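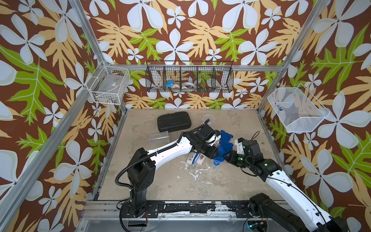 Wall baskets over the worktable at Nimholm, with the floral paper on three sides.

Nimholm opens its wallpapered work nook to the public

Wed 17 September – Nimholm, the shared workshop on the upper floor of the old Fothergill building, is opening its newest work nook to members and visitors this week, and we could not be happier with how it looks!

The nook is a compact worktable with panels on the left, back and right, all three covered in a big, cheerful floral paper: pale blue-white flowers on chocolate brown, with golden fern-like leaves and bright lime green ones in between. Storage has moved up off the table and onto the walls. A long black wire basket with five compartments hangs in the center of the back wall, and there is a smaller white basket on each side.

The idea came from Imogen Ashworth, who runs the Nimholm repair evenings and had grown tired of hunting for tape.

"I wanted the rolls where I could see them," said Ashworth. "White tape goes in the long basket, small parts stay in their bag in the wire crate on the left, and my table is for whatever I'm fixing. I've been working this way all summer and I love it. And the flowers! People walk past and stop to look at the flowers."

The paper is a Warkemetti pattern chosen by members in a vote that went on much longer than planned (169 ballots, and a very close second place for a plain green stripe). Tia Tunstall hung it over two weekends, matching the leaves as well as she could.

The tabletop is the same beige one members have used for years, scuffs, stains, white splatters and all. There was talk of replacing it, but the people who use it most asked to keep it.

"It's a good flat surface and it has plenty of life left," said Willy Maes, who looks after the Nimholm rooms. "I'd sooner spend the money on baskets. You can put a hard case down on it, or a clear tub of bits, and get going."

Most of the long basket's right-hand end has been left free for now. Members are welcome to suggest what should go there, and a list is pinned up by the stairs. Scissors are well ahead so far, followed by pencils and a decent tape measure.

Visitors can see the nook during open hours through the end of the month, and Ashworth will give short talks on setting up wall storage in a small space. The talks are free and take up to 6 people at a time. Bring a photo of your own messy bench if you like, she really does enjoy seeing them.

A second nook is planned for December in the room next door, with a different paper. Members can start handing in pattern samples now.

About Nimholm
Nimholm is a members' workshop for repair, model making and small craft projects. It has 165 members and holds repair evenings every week. New members are welcome at any time of year, with or without experience.

Press contact
Floor Van Leeuwen, Nimholm
Interviews and visits outside open hours can be arranged on request.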